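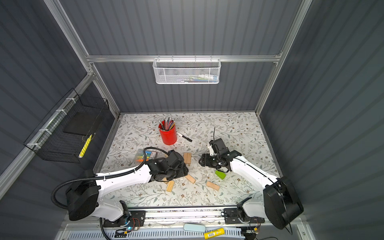

How does a robot learn to pick something up?

Mostly by being shown, over and over, until the people doing the showing start to dream about it.

Each go at a job is called an example. A person steers the arms through the whole task while a computer writes down every bend of every joint, and cameras record the view. Then everything gets moved a bit and they start again. At Drastow, where Kenna MacRitchie runs the table, a good morning is 50 examples. By the end of August her team had 3,864, and Kenna had strong opinions about blocks.

Why so many? Think of a block. You know it's the same block if it falls over. A learning system has to see it standing up, lying flat and leaning at a silly angle before it gets the idea. Pencils and crayons or pastels on the table help too – your desk isn't tidy, so why should a robot's be?

What about the mistakes? Some get thrown out. Others are kept, as long as the person fixed the problem, so the system can see how to recover from a fumble. Darmawan Nasution once fumbled 52 times before lunch. He says it was for science.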